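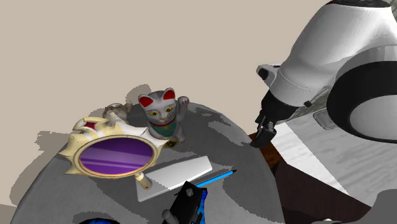
By Janelle Cabanatuan
February
14 comments | 70 shares

I went to the Lundholm open afternoon with low expectations, having sat through enough robot demonstrations to know that the best ten minutes of any cell's life are the ones with visitors present. The invitation promised a look at "the full upkeep cycle of a tabletop manipulation cell." What that meant was half an hour with the real machine and an hour and a half in front of a monitor, looking at the simulated copy of it.

The cell is called Kulley. It is one arm beside a table, and its job is to pick up and put down household clutter. There are two of it. The physical Kulley sits behind a waist-high guard in the back bay. The other one lives in a simulator the lab calls Plokesar, and every change to the real cell is supposed to be tried there first: a new gripper offset, a new speed limit, a different table height. I underlined "supposed to" in my notes, and by four o'clock I had underlined it again.

We started with the real one. The technician who looks after it showed us the weekly check, which she does on Wednesday before anyone else wants the arm. She wipes down the finger pads, looks at the cable where it bends at the wrist, and snugs up the gripper bolts with a torque wrench. Then she sends the arm to a pointed pin on the bench and sees how far off it lands. The log for this is a paper notebook on a string. I liked the notebook. It had coffee on it and crossings-out, and one entry read only "worse than last week, why." The pads get swapped every 2,000 grasps, a number she said she got by watching them wear. I trust that more than anything on the slides.

Then to the monitor. The simulated scene that afternoon had a round table with a blotchy gray top, a white arm coming in from the right with a black gripper on the end, and a plain beige wall behind. On the table were a lucky cat with its paw up, a fancy hand mirror lying flat with its edge over the cat's base, a white card and a blue pen next to each other, and a few other things. It was rendered well enough that the man next to me asked which camera it came from.

My doubts begin with that mirror. The glass is purple with lighter streaks across it, and it looks very nice. I asked what a real mirror does to a real depth camera, and the answer was that it makes a mess: the camera sees whatever the glass is pointing at, or nothing. I asked whether Plokesar makes the same mess. There was a pause, then "partly." Further questions established that "partly" meant a setting existed and was switched off for the demo.

The rim is the other problem. It has spikes all the way around, and whether the gripper can get a finger under one depends on the invisible collision shape wrapped around the object, which can be much simpler than the one you see. To their credit they turned the collision shapes on when asked. The mirror's was a lumpy oval with no spikes at all. A grasp that passes in there says very little about the same grasp on the bench, and the engineer at the keyboard agreed with me quicker than I expected.

He then walked us through how the copy is kept in step, and this was the useful part of the day. After the pin check on the real arm, the measured error goes into a settings file by hand. The simulated arm's base gets shifted to match. Then a regression set of 3,030 stored scenes runs overnight, and in the morning someone reads the failures. I asked how many of them get read. "The first 20." And after those? He said the rest tend to be the same fault over again. Maybe so. I would like to see somebody check that once.

The repair story was better than any of the demos. Last fall the real gripper started closing slightly crooked, and for several days the simulated runs stayed clean, so the software people blamed the hardware and the hardware people blamed the software. The cause was a worn dowel pin in the gripper mount. There is no dowel pin in the simulator. The gripper there is attached perfectly and will stay attached perfectly until someone edits it. The fix took one new pin and a re-run of the offset check, and the notebook has it down as "pin. obviously."

I asked if they had since added any slop to the simulated mount. It is on a list. I saw the list, and it is a long one.

The session ended with a talk from Solberg, the firm that supplies the lab's scheduling software, claiming that simulation will let a site cut its manual checks in half. The technician was standing near me during this and kept looking at the floor. I would want to know which half. If it is the half with the torque wrench and the notebook, I would leave the money in the bank.

Would I go again? Yes, if they let us in for the Wednesday check and skip the slides. Parking is on the street behind the building, and the coffee ran out before three.

14 comments | 70 shares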